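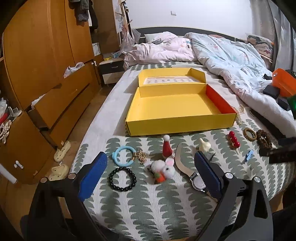
Household Tips: Letting a Gripper Near Your Small Stuff
Posted Mar 23, 2022

I get asked about tidying machines more than I get asked about grout now, so fine, a page on it. My position hasn't moved much since January. Most of what's sold as "good practice" for robots in the home was written for a factory floor by people who have never lost an earring back in a shag rug. Some of it is worth keeping. A good deal of it you can skip, and a few rules are missing altogether, so I've put in my own.

The job I have in mind is the dull one: odds and ends tipped out on a bed, bracelets, hair ties, a watch, a holiday ornament or two, and they all have to go back in a box. It sounds like the easiest thing you could give a gripper. I'd call it one of the worst.

Before you start

Use a surface with some give, but not too much. A made bed with one flat sheet is decent. A comforter is not. Push it up to the headboard and leave it there. Small things roll into folds and the gripper will happily pinch fabric and report a successful pick.

Watch out for printed sheets. The Senari setup leaflet says "any household surface," and I don't believe it. Little repeating shapes in green or brown are exactly what you don't want behind a bead bracelet. If all you own is prints, turn the sheet over; the back is usually paler. Fathima Begum wrote in to say she lays an old white pillowcase on top, and that's cheaper than anything in the accessories catalog.

Put the box down first and then the items. Open the lid all the way and see that it stays open on its own. A cardboard lid that creeps forward will get hit, and then the whole box moves, and every position you carefully set up is wrong. A couple of heavy coins in the bottom will hold a light box still.

Clear the rest of the bed. Long thin things like sticks and curtain rods should be off it entirely. If you bump one end, the other end sweeps through your nice layout.

Blades

Anything with an edge comes off the bed before the arm is switched on. I don't care if it's dull. I don't care if the Alcombe checklist lets you leave "non-powered hand tools" in the work area as long as they are "accounted for." Accounted for by whom? A curved piece of metal lying among hair clips is easy to overlook when you are looking at hair clips. Pick it up by hand, put it in a drawer, shut the drawer.

The same goes if you are using one of the hand-held grippers, the sort you squeeze yourself to show the machine how a job is done. People get careless with those because there's no motor dragging their arm about. Your other hand is still down there on the sheet, though, and that's the one that gets nicked.

Watches

Lift a watch by the strap. Never close on the face. Ridged pads are kinder than bare metal but they hold grit in the grooves, and grit is what scratches. Wipe the pads with a damp cloth and let them dry before you go near glass or anything polished. The checklist has you cleaning pads "at regular service intervals." I clean mine every time, and it takes less time than finding out what the service interval is.

If the watch matters to you, put it away by hand. I know this defeats the purpose. I'd rather defeat the purpose than pay for a crystal.

Bracelets, beads and chains

Elastic ones are forgiving. Grip anywhere, lift slowly, and give the thing a moment to stop swinging before you carry it across.

Seed beads on thread are another matter. If the gripper catches one side and the other side is hooked on something, you'll be picking beads out of the floorboards until summer. Spread the pieces so that none of them touch. That is the single most useful thing on this page and I haven't found it in any of the written guidance.

Fine gold chain: don't. It lies flat, there's nothing to get hold of, and the pads press it into the sheet. Gather it into a little heap if you must try. Pearls I would also leave out. They pick up scuffs, and the string gets weaker than you think.

Soft ornaments

Fluffy things look like the easy win, and they're where I see the most overconfidence. The gripper closes on fur and stops when it feels something, but what it feels may be only the fur. Up it goes an inch and down it drops. Take hold of the body. If there's a glued-on part (a carrot, a pompom, a hat) keep well away from it, as craft glue isn't meant to be a handle.

About those numbers

The Siddiqui home gripper is advertised as good for objects up to 500 grams. I have no quarrel with the top figure. Nothing in a trinket box weighs that. My quarrel is that there's no bottom figure, and the bottom is where the trouble is. A plastic hair clip hardly weighs anything and it skitters off sideways the moment a pad brushes it.

Then there is the 90 percent success rate on the Prareck flyer. Ask what was being picked up. Ask whether a drop that landed in the box by luck counted. If every tenth item in my jewelry box went astray I wouldn't call that tidying, and I'd want to know where the tenth one went.

Rules I'd keep

Two from the official lists deserve their place. Keep a stop button where you can reach it without leaning over the bed. And don't leave the thing running while you go and answer the door.

To those I add a couple of plain household ones.

Do a slow run with something worthless. Hair ties are ideal.

Count nothing as put away until you've looked in the box yourself. The screen saying "done" means the program ended.

No slippers or loose shoes on the floor where you'll be standing. Everyone writes rules for the machine's feet, and it hasn't got any.

Keep curtains and hanging clothes out of reach of the arm, and close the wardrobe drawer. An open drawer at hip height catches you when you step back to admire the work.

From the mailbag

Karthik Mridha thinks I'm being unfair. He points out that a tired person at the end of the day drops things too, and that a gripper doesn't get bored. True enough. He also says the standards will catch up once more people have these at home, and he may be right about that as well. I'd like to see a page in one of them on tangled necklaces before I agree.

Fathima, of the pillowcase, asks whether egg cartons make good sorting trays. Yes for rings and clips, if you tape the carton to something heavy. No for bracelets, which bridge over the dividers and come up with the carton attached. A muffin tin is better, and you can wash it.

Next time, drawer liners, and why the sticky kind is a mistake in a damp house.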